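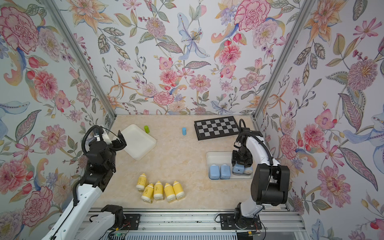 Most of the money in a small robot cell goes on the arms, and most of the trouble comes from everything bolted round them. I have looked after the two-arm sorting cell at Emham for 17 months, and I would put cables at the top of the list of things people neglect. Both arms stand on plates fixed to one slotted aluminium rail, and on each of them the black cable makes a loop of its own along the arm. Those loops need slack. If they are tied down tight to look tidy, the cable takes the bending at one point and fails there.

We lost 10 days to exactly that in October. The fault came and went, so we blamed the software first, then the gripper. The break was under a cable tie. A replacement lead from Clurar took the rest of the fortnight to arrive, and the arm was running again within an hour of fitting it.

My view is that a cell should get 30 minutes of looking after at the start of each week, written into the rota like any other job. Check the bolts on the mounting plates. Run each arm slowly through its full reach and watch the cable, with your hand near the stop button. Wipe the rail. Write down what you found, even when it was nothing.

Managers object that this is half an hour of lost work. I think that is the wrong sum. Our log has 602 entries in it, and the short dull ones have saved us more time than any upgrade we bought. A service contract is worth having too, but an engineer who visits twice a year can't know what the arm sounded like last week.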